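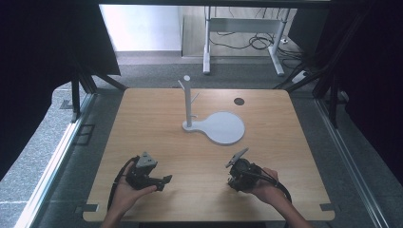
Ristport House, ground and first floor
Monthly walkround, kitchens, desks, stairs, store
Thursday, January 30, 2020
Done by: Urszula Żak
With: Markos Tzavaras (first floor only, had to leave for a call)
Copy to: Efthymia Kontogiannis, Roscoe Benavides

Key: OK / ACTION / N/A. Comments where needed, otherwise left blank.

1. WAYS OUT

1.1 Main door opens fully, no key needed from inside. OK
1.2 Back door to yard. ACTION. Opens but sticks at the bottom, needs a good shove. Same comment in December. Roscoe to get the joiner back, not us with a plane again please.
1.3 Corridors clear. ACTION. Flat-packed boxes outside the print room, Andix delivery. Moved to the store while I was there but they were back against the wall by the time I came down. Told Michalis.
1.4 Exit signs lit. OK
1.5 Stair handrail firm. OK top flight. Bottom flight has a bit of play at the second bracket, tightened by hand, wants a proper screw.
1.6 Stair nosings. ACTION. One lifting, first floor landing, left side going down. Taped for now. Tape is not a repair.

2. FIRE

2.1 Extinguishers in place, pin in, gauge in green. OK
2.2 Fire blanket, ground floor kitchen. OK
2.3 Fire blanket, first floor kitchen. ACTION. On the hook but behind the recycling bin, you would have to move the bin to get at it. Bin moved. Needs to stay moved.
2.4 Call points not blocked. OK
2.5 Fire doors close on their own. ACTION. Meeting room door wedged open with a folded beer mat. Removed. Closer is slow but does get there.
2.6 Alarm test written up weekly. ACTION. Two weeks missing from the log. Efthymia thinks it was tested and not written down. If it isnt written down I have to put it as missed.

3. KITCHENS

3.1 Kettle and lead. OK ground. First floor kettle lid doesn't click shut, steam comes up at the handle. Taken out of use, label on it, new one ordered from Manolakis.
3.2 Toaster crumb tray. ACTION. Full. Emptied it. Whoever does toast, please do the tray.
3.3 Microwave door and seal. OK
3.4 Fridge temperature. OK, 4 degrees.
3.5 Shelves and wall cupboards. Ground floor top shelf is carrying the big catering tins again. Heavy things low down, this has been said.
3.6 Mugs. Chipped ones binned, including one with a crack down to the handle. Anything hung up or stacked should be steady when you knock the worktop. Fine today in both kitchens.
3.7 Floor. Wet by the ground floor sink, drip from the trap under the unit. Bowl put under. ACTION Roscoe, this week.
3.8 First aid box. ACTION. Short on blue plasters and eye wash is out of date. On the list.

4. DESKS AND TABLES

4.1 Stable, no wobble. OK apart from the one by the window in Trundari room, foot missing, folded card under it. New foot needed.
4.2 Edges and surfaces, no splinters. OK
4.3 Cable holes have cables going down them and not over the front. Mostly. Three laptop leads across the walkway in the open area, people just plug in at the nearest wall. Spoke to them.
4.4 Extension leads not plugged into each other. ACTION. Found one pair behind the plotter. Unplugged the second. Plotter to go on its own socket.
4.5 Chairs. One gas lift sinking, marked DO NOT USE, put in store.

5. STORE

5.1 Top racking limit 600 mm depth, nothing overhanging. ACTION. Paper boxes sticking out past the edge, second bay.
5.2 Step ladder, feet and tag. OK. Tag number 47, matches the register.
5.3 Cleaning stuff in original bottles, lids on. ACTION. One spray bottle with no label, smelt of bleach. Thrown out. Do not decant into spare bottles.
5.4 Lighting. OK, tube nearest the door flickers when first switched on.
5.5 Trolley. Wheel squeaks, otherwise OK.

6. OUTSIDE

6.1 Yard lighting. OK
6.2 Grit bin. Half full, fine for now, check again if it freezes.
6.3 Ramp. ACTION. Green and slippy along the wall side. Needs a scrub, Michalis has the stiff brush.
6.4 Bin store gate. OK

NOT CHECKED
Roof hatch (no key, Markos has it). Lift is under its own contract. Boiler room locked, will do with Roscoe on his next visit.

CARRIED OVER FROM LAST TIME
Back door, see 1.2. Eye wash, see 3.8. Blind cord in meeting room now cleated up, closed.

Please initial your actions on the sheet by the post trays and put the date, last month half of them had a tick and no name.

U. Żak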